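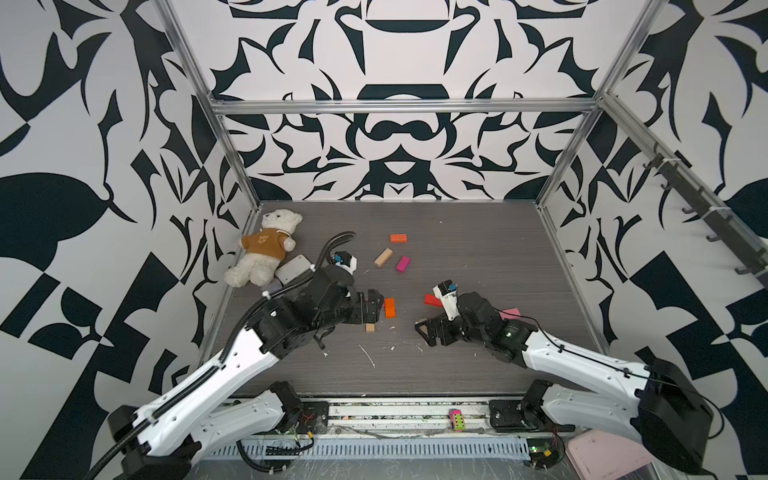
### Folder sizes never show up on our shared drive in Brivside

posted by **mapledrawer**

Hi all, and thanks in advance for reading, because I tend to go on a bit. I've been using Brivside as my file manager since February and I love it to pieces — the two-panel view, the way it remembers which tabs I had open, all of it. On my own laptop disk the folder sizes fill in nicely in the Size column, usually before I've finished reading the names.

On our shared drive (mapped as letter U, and it lives on a machine called Udwood in the other building) the Size column stays blank for every folder. Single files are fine. If I right-click a folder and pick Properties, Windows adds it all up and gives me a number, so I know I have permission to read what's in there. I've tried pressing F5, closing and reopening the tab, and signing out and back in. I also switched on "Show folder sizes" a second time, in case it hadn't taken the first time.

The folder I care about most has 368 subfolders in it, and I need to find out which ones are eating all the space before we get moved to a smaller quota. I'd rather not right-click my way through the whole lot! Is there a setting I'm missing, or does it simply not work over a network?

---

**pennywhistle_k**

Mine does that too. I just use Zidurus for the big stuff and Brivside for everything else. It draws you a chart and you can sort it. Not much of an answer, sorry, but it might get you through the week.

---

**tallgrass**

It does work over a network, so don't give up on it yet! There are two separate settings, and the second one is tucked away where you'd never think to look.

The one you found, "Show folder sizes," only covers local disks. For mapped drives, go to Options, then Panels, then Slow Locations, and you'll see a box called "Calculate on remote drives." It's off when you install the program. Tick it, click Apply, and then close the tab for U: completely and open a fresh one (F5 isn't enough, and I lost a good part of an afternoon to that).
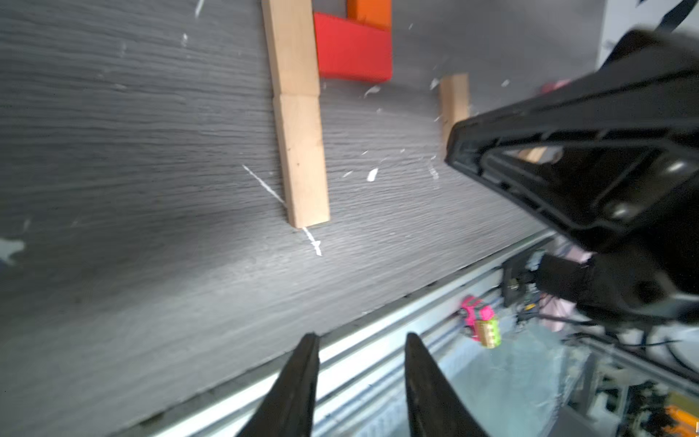 *Computer Help Desk*

While you're on that page, have a look at the "Give up after" value underneath. Mine was set to 4 seconds, which is plenty for a small folder and nowhere near enough for one with years of stuff in it. When the time runs out, Brivside leaves the cell blank without any message, so it looks exactly like the feature is broken. I changed mine to 20 and nearly everything filled in. One stubborn old archive folder, over 105 GB, still came up empty, and for that one I select it and press Ctrl+Shift+S, which counts just the selected folder and ignores the time limit.

Two small warnings. The first time you open the folder it'll be slow — go get your coffee — but after that it keeps the sizes and only recounts what has changed. And if you sort by Size while it's still counting, the rows jump around under your mouse, so let it finish before you start deleting anything, please!

---

**mapledrawer**

Oh, thank you, that was it! The box was off and the limit was 4, same as yours. I had to open the new tab like you said. Most of the sizes are in now and I've already spotted a folder with the same set of backups in it twice. I haven't tried the shortcut yet but I've written it on a sticky note. And thanks to pennywhistle_k as well, I may give Zidurus a go for the chart.

---

**osprey_lane**

Does anyone know if the remote box stays ticked after an update? Mine seems to have turned itself off again, though I suppose I could have clicked Cancel by mistake.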